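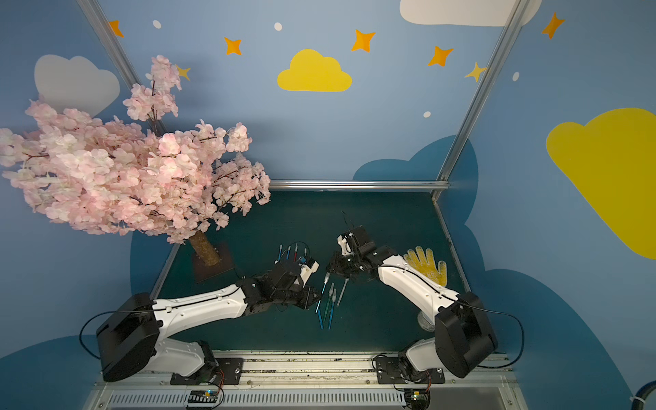 Adanech Teshome can tell how long you have been cutting paper by what you do when you put the knife down. "Beginners put it down like a pencil," she says. "People who've been at it a while look for the cap first. People who've been at it as long as I have don't look for anything, and have the scars."

She has been making paper scenes for shop windows and small theatres for 20 years, lately under the name Timus, and now spends much of March teaching others to do it. I had come to talk about the theatres. She wanted to talk about caps.

"Write about the caps," she said, filling the kettle. "Everybody writes about the theatres."

Her grievance is simple. A craft knife is sold with a cap, the cap comes off, and from then on the two lead separate lives. She reckons to have bought 600 knives in her career, mostly for classes, and would not like to be asked where the lids are. One turned up in a coat she had lent to her sister. Another came out of the hoover.

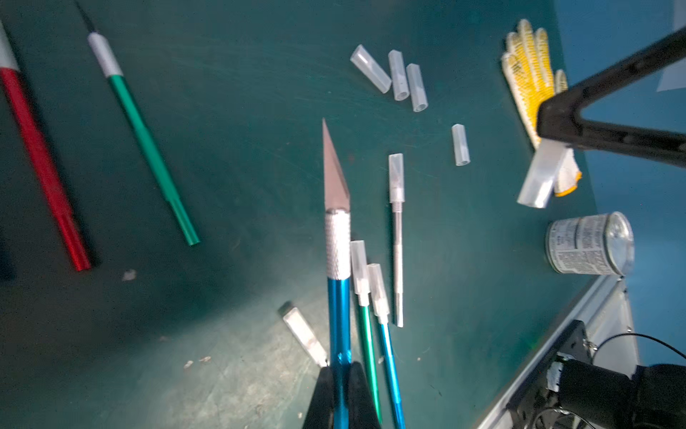
Colour is the first thing students argue over. They want their own knife and they want it to be the red one, and Teshome has given up pretending the handles mean anything. She did try a system once, red for card and blue for tissue, and it lasted until lunch. What she cares about is the other end. A blue handle with a bare pointed blade and a blue handle with a translucent cap on it are the same tool in two very different moods, and she would like people to notice which one they are reaching for. "You see the colour and your hand is already going," she says. "Blue, lovely, mine. Ow."

Does she sort them by blade, then? She does, up to a point. The fine points go to whoever is doing leaves and lettering, the angled ones to anyone with a long straight edge to get through. In her Hernero days, when she shared a workshop over a tyre place, there was a drawer for each sort and a label on each drawer. "I loved those labels. I've still got one. It says MISC."
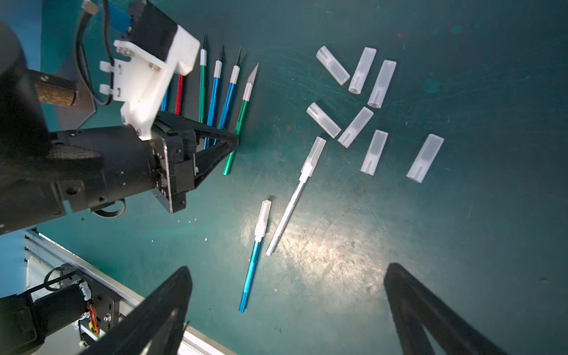 Capped and uncapped knives together on the mat.

The end of the day is when it goes wrong, in her view. At ten to five everyone is tired, somebody's bus is coming, and the knives get swept up in one handful. So she stops the class early and has everything laid out flat, blades pointing away from whoever is doing the tidying. Then the caps go on, one at a time, with the knife held low on the handle. She will not have it done in mid-air, or while talking. I asked whether she manages that last part herself. She put the kettle back on. 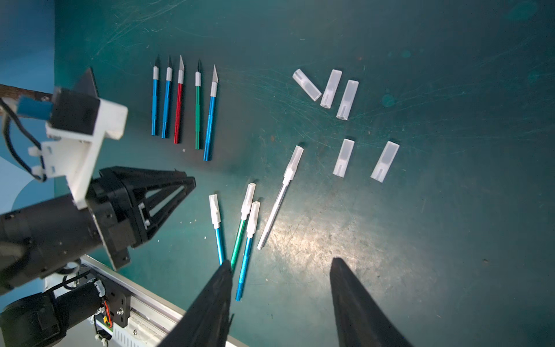
Garba Ugwu takes a harder line, and told me over the phone that a knife without a cap should go straight in the tin, stay there, and be forgotten until a new cap can be found for it. He and Teshome have taught the Ogunleye summer course together for 39 afternoons, by his tally, and have disagreed on the tin for most of them.

"Garba's tin," she says, when I pass this on. "Have you seen Garba's tin? It's full. It rattles when a lorry goes by." Her own answer is a cork. You push the point in and carry on with your life, and it costs nothing if you know someone who drinks wine, and she knows several people.

The next job is a window for Nudura, all waves and herring gulls, and she has 10 sheets of grey card waiting under the stairs. She'll start once she has found a knife she likes. As I was getting my coat on she asked me to check the pockets.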